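August, bench 3, plastic film task

Carried on with the handheld grippers on the clear sheet. Goal is the same as before: pick up a crumpled sheet, find two corners, open it out, fold in half, fold again, set down on the left. Two-handed, one gripper per hand, no arm in the loop until the training run.

Target for the session was 60 demos. Got 40 I would keep. The rest are tagged `redo` in the log and should not go in the training set.

Start time 8:15, first usable take well after 9. Most of that went on calibration. The left tool would not hold its zero on finger width, so I closed it on the gauge block, reset, and repeated until it read the same three times running. If it drifts again, check the cable at the handle end before doing anything in software.

Notes on technique, for whoever takes the next block:

- Go in low, with the pads nearly flat to the table, and pinch a ridge. Coming straight down on a flat part just pushes the sheet away.
- Wait a beat after closing. The policy from the last round lifted too early and I think it learned that from us.
- Keep the other hand out of the wrist view during the first grasp if you can. It can't be helped once you are pulling the sheet open.
- Shake gently to find the corners. Hard shakes blur everything for several frames and the tracker loses its place.
- Don't regrasp more than twice. After that, stop the take and start over.
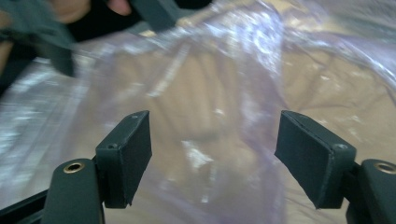

Tracking dropped out in seven takes, all during the opening-out step. The sheet goes up in front of the camera and the reflections swamp whatever features it was using on the table. Turned off the overhead strip nearest the bench and worked with the side lamp only, and the next batch was better, with one dropout. Would like to try a patterned mat under the whole work area. There is one in the Nelter box, but it may be too small.

Pads: still the Drandwood prints. They grip the film all right if you catch a fold, less well on a single layer. A softer pad would probably help but then the old demos don't match, so leave them alone until this set is finished.

Tried five takes by remote control on the Letix arms for comparison. Slower by a lot, and I could not feel when the film was slipping, so I kept overclosing. Two completed folds out of five. For this material I'd stay with the handheld tools and save teleop for the correction data later on.

Uploaded the keepers to the Harawira share. Last episode number is 1393. Numbering skips the redo takes, which confused me when I checked it against the paper log, so go by the timestamp if they disagree.

To do:

- [ ] trim dead time at the start of each take (I was slow on the trigger before lunch)
- [ ] replay ten at random against the arm's joint limits, mainly the wide pull-apart
- [ ] ask for a second roll of film, same thickness, as these sheets are getting permanent creases
- [ ] test the mat
- [ ] another 20 good takes to reach 60

Stopped at 4:30. Both handles on charge, memory cards cleared after the upload was checked. The fixed camera was left where it is, please don't move the stand.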